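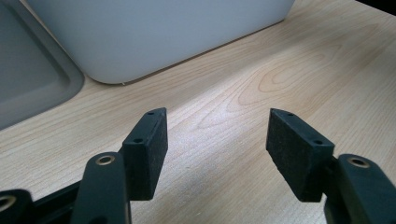
Session 4: Clearing and setting out a worktop

Notes for the Stoltitia evening course, tutor Vija Luik

Last week we did drawers, and I know several of you went home and emptied every one you own (well done, Senyo Amoah, and sorry to your family). This week is tables. I want you thinking about one question all evening: where is the bare patch, and who is it for?

My own rule is that the space nearest you stays clear and the containers live further back. A white plastic container and a gray tray are plenty to practise with. I like a plain wooden top for this, as you can see your things against it straight away, but use whatever you've got at home.

Exercise A – the bare patch
Clear everything off. Mark out a patch 600 mm wide and 300 mm deep at the front edge, right where you stand. Masking tape is fine. Nothing gets parked in it, not even your tea!

Exercise B – container or tray?
Deep things hide what's at the bottom, so I put bits I only need at the end of a job in a container. Trays are for whatever I'm reaching for all the time. Try it one way round, do ten minutes of an ordinary job (sorting post, mending, wrapping a present), then swap them and do ten more. Write down which felt better and where your elbows went.

Exercise C – putting back
Finish the job and return the table to how it started. Most people find this the dull bit and I'm afraid it is a bit dull, but do it anyway – twice if you can bear it.

For next time: read the Tomton handout on shelves, bring your notes from Exercise B, and measure one shelf at home. Mine is 310 mm deep and I still lose things at the back of it.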